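구틸리크 겨울 행렬

구틸리크 겨울 행렬(Gutilik Winter Parade)은 매년 11월 구틸리크 시가지에서 열리는 가장행렬이다. 가구 제조사 드레스테모프(Drestemov)가 명칭 사용권을 보유하고 있으며, 공식 명칭은 '드레스테모프와 함께하는 구틸리크 겨울 행렬'이다. 지역 언론과 시 교통 공고에서는 대체로 짧은 명칭을 쓴다.

연혁
행렬은 어커트(Urquhart) 거리 상인회의 연말 판촉 행사에서 출발하였다. 초기에는 마차와 취주악대만 참가하였고, 장식차는 노선이 시청 앞까지 연장된 뒤에 도입되었다. 이후 백화점 렐리코(Lelico)가 오랫동안 주 후원사를 맡았으나, 렐리코가 도심 점포를 폐점하면서 계약이 종료되었다. 한 해 동안은 후원사 없이 축소된 노선으로 진행되었다.

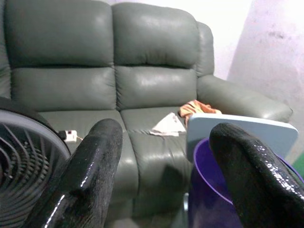 후원 계약은 명칭 사용권, 선두 장식차의 광고면, 관람석 공급권의 세 부분으로 구성된다. 관람석 공급권에 따라 후원사는 시청 앞 귀빈석에 자사 가구를 배치할 수 있다. 귀빈석용 가구의 기본 규격은 2인용 가죽 소파로, 사진의 회녹색 제품처럼 등받이 쿠션 두 개에 가로 박음질이 들어가고 팔걸이가 두툼한 형태가 이에 해당한다. 일반 관람석에는 접이식 의자를 쓰며, 이 물량은 주최 측이 별도로 조달한다.

노선과 운영
노선은 어커트 거리 북단에서 시작하여 시청 광장에서 끝난다. 출발 시각은 오전 9시이며, 차량 통제는 오전 6시부터 시행된다. 장식차의 높이는 노선상의 전차 가선 때문에 제한되고, 이를 넘는 구조물은 접이식으로 제작하여야 한다. 대형 풍선은 풍속이 기준치를 초과하면 지상 견인으로 전환하거나 출장을 취소한다.
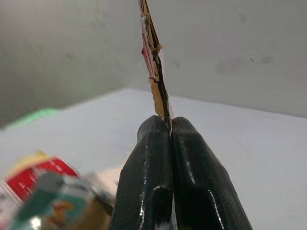 참가 단체는 4월까지 신청서를 제출한다. 장식차 부문은 도면과 하중 계산서를 첨부하여야 하며, 악대 부문은 녹음 자료로 심사를 대신한다. 한 회의 참가 단위는 70개로 제한되고, 취주악대의 연주 인원은 모두 합하여 600명을 넘을 수 없다. 단위 사이의 간격은 진행 요원이 무전으로 조정한다.

가구 전시
후원사가 드레스테모프로 바뀐 뒤 시청 로비에서 가구 전시가 함께 열린다. 전시품은 신제품과 중고 회수품으로 나뉜다. 회수품은 행사 종료 후 경매에 부치며, 수익금은 다음 회의 장식차 보수비로 편입된다. 가죽 제품의 경우 긁힘과 주름은 수리하지 않고 상태표에 기재한다.

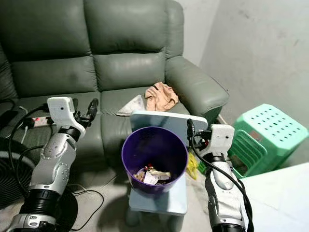

녹색 계열의 가죽 소파. 팔걸이 윗면에 긁힌 자국이 있다.

경매 대상에서 제외되는 품목은 골조가 파손된 것과 충전재가 노출된 것이다. 낙찰품의 운반은 낙찰자가 부담하고, 기한 내에 반출하지 않으면 다음 순위 응찰자에게 권리가 넘어간다.

비용과 폐기물
시는 교통 통제와 청소에 드는 비용을 주최 측에 청구한다. 청소 구간은 노선을 따라 나뉘며, 구간마다 수거 차량이 행렬의 후미를 뒤따른다.
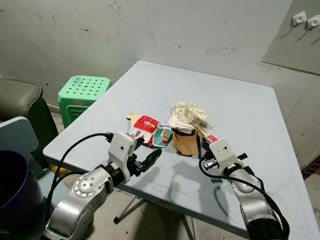 분리수거 기준은 시 조례를 따르고, 장식차에서 나온 목재와 천은 제작 단체가 회수한다. 관람석용 접이식 의자는 290개 단위로 묶어 창고에 반납한다. 노점은 300개까지 허가되며, 영업 종료 후 배정 구획을 원상으로 복구하지 않은 업자는 이듬해 신청에서 제외된다.

같이 보기
구틸리크 시청 광장
어커트 거리
렐리코 백화점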